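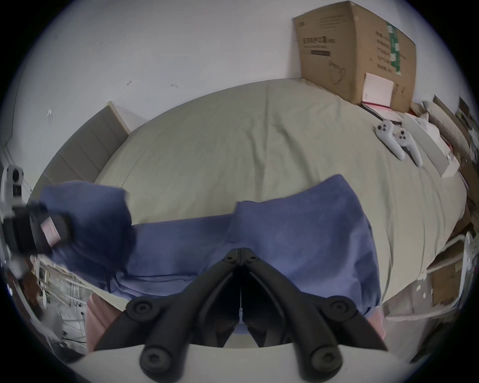

Cahier Kassa, octobre, reprise vers 14 h. Tâche « couverture » : étaler, lisser, plier en 2. On garde la démo à la main avec les pinces portables, la téléop est trop lente pour le tissu (essayé le mois dernier sur le banc Nitent, le retard rend le pincement du bord pénible). Configuration de départ en tas : la couverture bleue froissée sur la moitié proche du lit, bord pas repérable au premier coup d'oeil, c'est exactement le genre de départ qui manque dans le lot Masska où tout est presque déjà à plat. Le rose qui dépasse dessous, à garder en tête pour la segmentation, ça fait un deuxième textile au contact et le filtre couleur de Piven va sûrement le prendre pour un coin. Les manettes VR étaient posées sur le drap : à sortir de la zone de travail pour les prochains départs, sinon le modèle apprendra à les contourner. Ou alors on les laisse exprès sur une partie du lot, à discuter.

Compte au démarrage : 1 000 épisodes validés, objectif 1 091 pour boucler la tranche. Donc 91 à faire, sans compter les rejets.

Rappel du geste, pour qu'on fasse tous pareil :
- partir mâchoires ouvertes, les deux pinces au-dessus du matelas
- chercher le bord avec la gauche, fermer, lever un peu, attendre
- la droite vient prendre le bord plus loin, pas au même endroit
- tirer vers soi sans à-coup, poser, ouvrir EN DERNIER
- lissage mâchoires fermées, du milieu vers l'extérieur

L'attente après la première prise, tout le monde l'oublie (moi le premier). Sans elle le tissu balance encore quand la deuxième pince arrive, et à la relecture on ne sait plus ce que l'opérateur visait. Compter 2 secondes dans sa tête.

Hauteur de levée : pas fixée. J'ai regardé les anciens épisodes, ça va du simple au triple selon qui tient les pinces. Je ne pense pas que ce soit grave pour l'étalage. Pour le pliage si, probablement.

Série A, étalage seul. Ça va vite. Trois rejets : une pince ouverte trop tôt, une perte de suivi quand j'ai croisé les poignets, et un oubli bête d'appuyer sur fin d'épisode. Le croisement des poignets il faut vraiment l'éviter, se décaler d'un pas sur le côté plutôt que de tendre le bras par dessus l'autre.

Série B, étalage + pliage. Beaucoup plus long, et je fatigue. Le coin opposé est loin, on se penche, la caméra de tête plonge et on perd le haut du lit. Essayer de faire venir le tissu d'abord et de plier ensuite, même si c'est moins naturel. Le robot de toute façon n'aura pas notre allonge.

À verifier avant chaque prise, dans l'ordre :

1. Heure du poste et des deux pinces synchronisées. Si l'écart affiché est en orange on relance, on ne se dit pas « ça ira ».

2. Ouvrir / fermer à vide 3 fois chaque côté, regarder la courbe d'ouverture sur l'écran. Si elle ne revient pas au même zéro, recalibrer.

3. Pose de départ : pinces face à face au-dessus du drap, rien dans les mâchoires, voyants verts des deux côtés, les deux bien visibles depuis la caméra de tête. Tenir immobile le temps du bip.

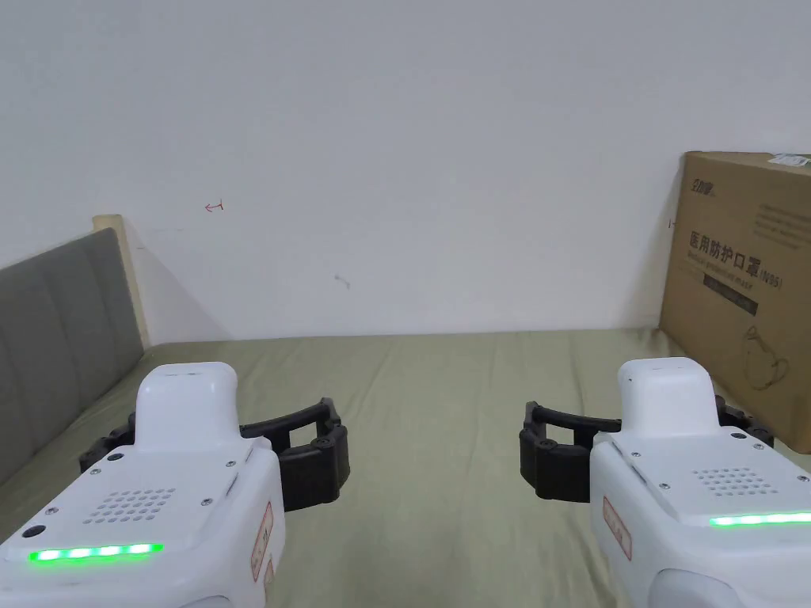

4. Lancer l'épisode à la voix, puis seulement bouger. Les épisodes où la main part avant le bip sont coupés au montage et on perd l'approche.

5. Fin : mâchoires ouvertes, retour à la pose de départ, re-immobile. Dire « bon » ou « rejet » tout de suite, pas cinq épisodes plus tard.

Questions ouvertes

Le drap vert est assez uni, bien pour nous, sans doute trop facile. Prévoir un tissu à motif avant de donner la tranche à l'équipe d'entrainement. Même remarque pour le mur blanc, presque rien à accrocher pour le suivi visuel quand on relève la tête. Coller quelques repères ? Mais alors il en faut aussi sur le banc d'essai. Pas tranché.

Le taux d'ouverture enregistré sature quand on serre fort. Sur du tissu mince la différence entre « tient » et « écrase » disparaît. Demander si on peut passer la lecture brute dans le fichier au lieu de la valeur filtrée.

Nommage : j'ai mis couv_tas pour les départs en tas et couv_plat pour le reste. Ne pas mélanger avec les noms Masska, leur « plat » veut dire déjà étalé ET aligné.

Pour la suite : finir la série B à deux, en se relayant, puis relire un lot au hasard avant l'envoi. Batteries à mettre en charge ce soir, le chargeur est resté côté Nitent.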